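Subject: Re: [cell-planning] Second gripper set for the footwear table, yes or no

On a June morning, a list member at the Kurnoddale site wrote:

> Before the request goes up: why are we asking for 2 more pairs of
> fingers when the arms already came with fingers? Finance will ask me
> this and I would like to have an answer that isn't a shrug.
> Also, can the Wada quote be split so the table comes out of
> furniture? Furniture has money. It always has money.

Furniture does have money, and I salute the thinking, but the table is already bought and already in furniture. What's left on the Wada quote is all arm-side parts, and I can't make a finger look like a chair.

On the fingers. The stock ones were chosen when the job was boxes. A box has the decency to be the same shape on most sides. The job is now shoes, and mostly slides, where the only sensible place to grab is the strap, and the strap is a fat arch with a hole under it. One finger goes under, one goes over, and there had better be room for both. Have a look from table height before you decide the spec is fussy:
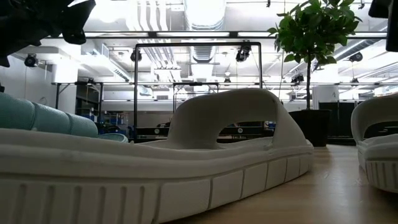 What I'd like to put in the request

1. Slim fingers, 2 pairs, from Flondel. Their price is 348 a pair. The Bola ones are cheaper and too thick at the tip, which we'd discover again in the fall if we bought them.

2. Soft pads, one bag. Quilted straps and smooth straps don't want the same grip, and I would like to stop pretending one setting covers both.

3. Sample footwear. I have this down as a line of its own because last time it went through on somebody's personal card and came back with a query about "beachwear." Pairs, please, in more than 5 styles. White shows every smudge, so some darker ones too.

4. Spares. Put in a number. Any number. If the line is missing it reads as zero, and zero is what we'll get.

The whole thing should come in under 2000, so it stays below the level where we have to fill out the long form. If it creeps over, cut item 3 and I'll go through my closet.

What I am not asking for: more cameras. The ceiling has plenty. If there's a push to spend on vision this round, please steer it toward the fingers. We can already watch a bad grasp from several directions.

Can you send me the Wada quote number so I can reference it? I've got the old one, and it still has the table on it.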